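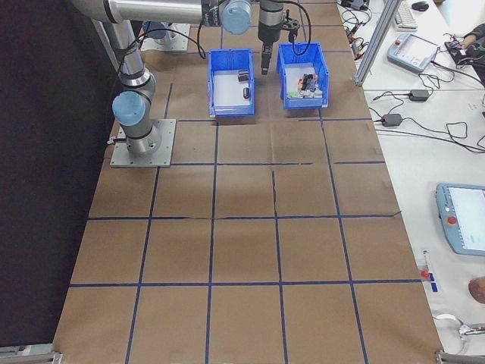

Venla Kinnunen wrote:
Sorting blocks from one bin to another is where every student arm project goes to stall, and I'd want to know what the club plans to learn from it before I got excited. My kid's team did the same thing two years running. They got a nice demo and still couldn't tell you why it failed when it failed.

kameck_dad wrote:
That's pretty much my worry, and I'm the one who started this thread. For anyone just coming in: Govusthorpe robotics club, 12 students, doing a bin-to-bin transfer project that has to be shown in April. The write-up they sent to parents says 173 transfers "completed." It does not say how many were attempted. I asked. I got a very cheerful email back.

tapegrid wrote:
I help out with the club on the software side. The attempts are logged, they just weren't in the parent version. I agree they should have been. The kids split into two groups, one writing the motion for the pick and one doing the place, and the groups count things differently. One calls a regrip a new attempt and the other doesn't.

kameck_dad wrote:
So the number means nothing.

tapegrid wrote:
It means 173 objects ended up in the other bin. I wouldn't put it on a poster.

Zahira Ngau wrote:
They did put it on a poster. It's in the hallway by the gym.

pinside_lurker wrote:
Coming at this from the Pinside club, we run a similar setup. Small blocks are the easy part. Anything flat, or round, or sitting up against the wall of the bin is where you find out if the students wrote a grasp or just wrote one set of coordinates and got lucky. Is the object mix changed between runs, or is it the same pile every time?

tapegrid wrote:
It changes. Sometimes it's the colored blocks, sometimes a mixed heap with black pieces and some odd stuff in it. The tape grid on the table is so they can call out positions to each other without arguing about left and right — although they argue anyway. 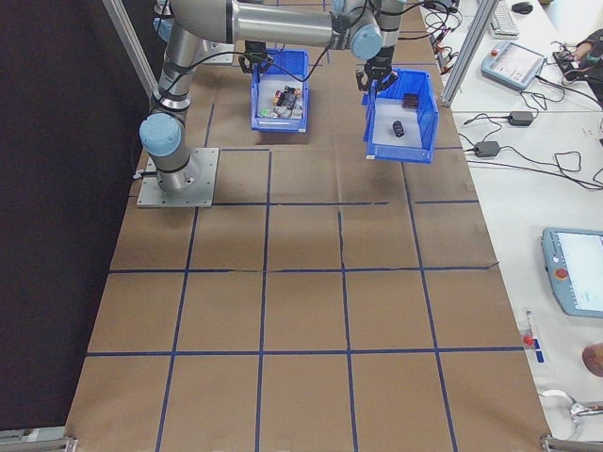

Two arms over the two bins, mixed heap in the left one

Venla Kinnunen wrote:
OK, the mix is better than I expected. I still don't see what the second arm buys you. Two arms over two bins is twice the collision planning for a group that's still working out how to count.

D'Souza_J wrote:
Disagree. My daughter is in the place group and the two-arm part is the only thing she talks about at dinner. With one arm they'd have been done by winter and bored.

Venla Kinnunen wrote:
Bored with a result they could defend sounds fine to me.

pinside_lurker wrote:
I'm with Venla on the numbers and with D'Souza on the arms. Fix the log first. Write down attempts, regrips and drops in separate columns and have one student who isn't driving fill it in. We did 49 runs that way and our success rate looked terrible, but the judges spent most of their time asking about the drops.

Zahira Ngau wrote:
What's the speed set at? The session I sat in on, it was moving so slowly I thought it had stopped.

tapegrid wrote:
18 percent. It stays there until both groups can show me a full run with nobody reaching for the stop button. I've had complaints about that from students and parents both, and I'm not changing it.

kameck_dad wrote:
No complaint from me on the speed. I'd like the attempt count before April, and I'd like it on the same poster in the same size type. If it's bad, it's bad.

tapegrid wrote:
I'll bring the column idea to them at the next session. Can't promise the type size.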